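**Do you label the drawers or not?? (small parts storage, long)**

**tinlid_40** wrote:

ok so finally clearing out the back bedroom and turning it into a proper place for fixing stuff. Lamps, clocks, the odd radio. Have 1170 bits of hardware, I know the number bc I put them all in a spreadsheet over the winter, dont laugh. Screws, washers, springs, knobs, those little brass nuts off lamp sockets.

Question is do I label every drawer or just learn where things go. My other half says label. I hate labels. They peel, they go brown, and then I change my mind and there's a sticky patch forever.

Also by size or by job? Everything M4 together, or all the lamp stuff together?

---

**gravelpit** wrote:

Label. Next question.

---

**Ottoline_B** wrote:

By job. Always by job. I did size for 4 years and every time I rewired a lamp I had half the cabinet open. Now lamp stuff lives in one row, clock stuff under it, and I pull out one or two drawers and get on with it.

Labels yes but only on the top row of each section. The rest you remember.

---

**gravelpit** wrote:

> The rest you remember

You remember. Try sending someone else to fetch a spring.

---

**Ottoline_B** wrote:

why would I send someone else to my drawers

---

**halfmoon_sal** wrote:

Size person here, sorry Ottoline. A washer doesn't know what job it's for. If I put M4 washers in "lamps" and then need them for a door handle, do I look in lamps? Do I keep M4 washers in 3 places? Then you run out in one and buy more while there's a heap in the other two. Did exactly that when I moved to Flistton, ended up with a coffee can of duplicates.

Clear drawers need no labels for anything you can recognize through the front. Screws that look alike, different story. Tape one to the outside.

---

**tinlid_40** wrote:

Taping one on the outside is good. Does the tape not go brown too though

---

**halfmoon_sal** wrote:

Clear packing tape, replace it when it looks bad. Mine has been up since April and looks fine.

---

**wrenchwise** wrote:

Wrote a long thing on this for the Canpolat swap page a while back, pasting the part that matters so I don't have to type it again.

Start with what you reach for most and put it at chest height. Not alphabetical, not by size, just what your hand wants. Rare stuff goes top and bottom. Do that first and fight about labels later.

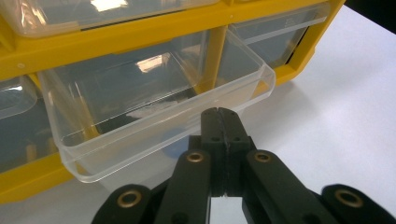
**wrenchwise**
*Small parts sorter, Canpolat swap page*

Second thing, don't fill a drawer past two thirds. You need room for fingers. If it's fuller than that, split it or get rid of some. No lamp in my house has ever needed sixty spare finials.

Third, empty every drawer once a year onto a tray. Tray with a lip!! You'll find the wrong things in the wrong places, plus a dead battery, plus one thing you were sure you lost.

Fourth, leave a few drawers with nothing in them. People fill the whole cabinet on day one and then there's no place for the next weird bracket.

(end of paste)

---

**gravelpit** wrote:

No mention of labels in there I notice

---

**wrenchwise** wrote:

Had a section on labels. Cut it. Too many angry emails

---

**Ottoline_B** wrote:

Disagree on two thirds. Half for anything under a quarter inch. Tiny screws at two thirds, you go in for one and bring out nine.

And agree on leaving some free, I should of done that from the start.

---

**plum_duff** wrote:

Anybody used the Plulline dividers? Thinking of getting some to split the bigger drawers. The Pevurgate store has them in a bin by the register, no box, no instructions.

---

**halfmoon_sal** wrote:

Have them. Ok for screws. Flat washers slide right under and you end up with a mix anyway. Bit of blue tack along the bottom edge fixes it, sort of.

---

**plum_duff** wrote:

Thx. Might cut up a cereal box first and see.

---

**tinlid_40** wrote:

Right, where I'm at. Most used stuff chest height. Lamps and clocks by job, plain screws and washers by size bc sal is right about the duplicates. Tape one on the outside for the lookalikes. 3 drawers left free.

No labels. Other half has been told.

---

**gravelpit** wrote:

See you in a year when you can't find the springs

---

**tinlid_40** wrote:

springs are second row, far left

---

**Ottoline_B** wrote:

which springs tho. clock or lamp

---

**tinlid_40** wrote:

...going to go move the springs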